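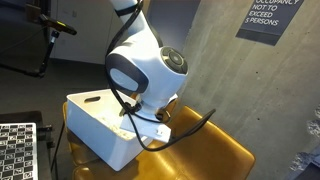

Demonstration recording: minutes of the meeting of 4 May 2024

Present: Oanh Phan (chair), Nhung Chu, Đạt Trình, Loan Kim
Apologies: Svenja Kälin
Minutes: Loan Kim

1. Minutes of the April meeting
Agreed with one correction. Item 4 should read Karnunitz, not Jastley.

2. Recording figures
Đạt reported 282 demonstrations of the box task, of which 264 have been checked and kept. The target for each operator stays at 60 per session. Nhung asked whether runs with a long pause in the middle should be kept. Agreed to keep them if the operator did not let go of the controls.

3. Hand guiding and remote control
Oanh has compared the two sets. Hand-guided runs are shorter, but the operator's arm gets into the camera view in many of them. Remote runs are slower and the approach to the rim of the box is jerky with new operators. Nhung would like hand guiding kept for the first attempt at any new task, so that the operator learns where the elbow can go. Agreed. Everything after that to be recorded by remote control.
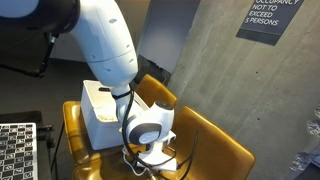
Đạt said that working over a chair seat is harder than working over a table, as the backrest limits how the wrist can be turned. He wants the starting pose written down and used by everyone. Loan will add it to the operator sheet.

4. Cables
Slack near the wrist was raised again. Operators are to check it before each run and stop if a cable goes into the box. Oanh does not want the straps tightened any further until Svenja has been asked.

5. Calibration
To be done at the start of each session and again if the camera stand is knocked. Nhung noted that 31 runs from April have no calibration file. These are to be set aside for now and not deleted.

6. Any other business
Sesell have asked for a copy of the operator sheet. Oanh to reply.

Actions
Loan: starting pose on operator sheet
Oanh: speak to Svenja about straps; reply to Sesell
Nhung: list of runs set aside
Đạt: remote control practice for new operators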